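Spent the week with Vemik's new grasp planning release. Thread, because I keep getting asked if it's "solved" bin picking. 1/

Short version: it's decent software with a very loud launch page. The page says "no tuning required." My config file has 218 lines in it and I wrote most of them myself. 2/

What changed in this version: the planner scores grasps from depth plus a learned prior, then hands the top candidates to the motion side. The old one did it the other way around and wasted time on grasps the arm could never reach. Good change. Should have happened years ago. 3/

What didn't change: the confidence score. It's still a number between 0 and 1 and I still don't know what it means. I logged 3,904 attempts since November across both versions. Grasps scored at 0.9 and grasps scored at 0.7 fail at nearly the same rate in my logs. 4/

So if your retry logic keys off that score (mine did, thanks to the Bergeron wrapper defaults), you're basically flipping a coin with extra YAML. 5/

Block test, red and green, plain metal bin. If your planner needs textured parts and a matte floor to look good, I don't want to hear the success rate.
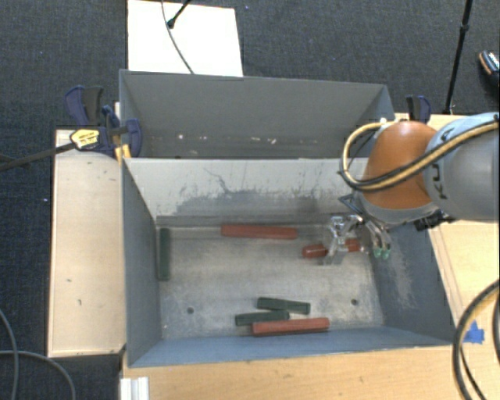
Fingers across one of the red blocks. The little pile at the front is the part I care about.

6/

Why the pile: segmentation. Two parts of the same color side by side get merged into one long part more often than I'd like, and then the planner very confidently proposes a grasp on the seam between them. Score on one of those: 0.94. Sure. 7/

Walls are the other thing. A block lying along the side of the bin leaves very little room for a finger. Default collision margin is 14 mm, so the planner just says "no valid grasp" and reports the bin as EMPTY. Same status code as a bin with nothing in it! Please split those. 8/

I dropped the margin and it started finding grasps. That's tuning. We're allowed to call it tuning. 9/

Bidero's benchmark chart, which everybody is reposting, uses single parts dropped one at a time. Read the footnote. I'm not saying the chart is wrong, I'm saying it answers a question I don't have. 10/

Things I do like: the replay tool. You can load an old attempt, change one parameter, and see the candidates re-rank without touching the arm. I've replayed 396 failures so far and would pay for that part alone. 11/

Logs and the parser script go up on the Cleltum repo once I strip out the network paths. If you've got data where the score does track failures, send it, I'd like to be wrong on this one. 12/12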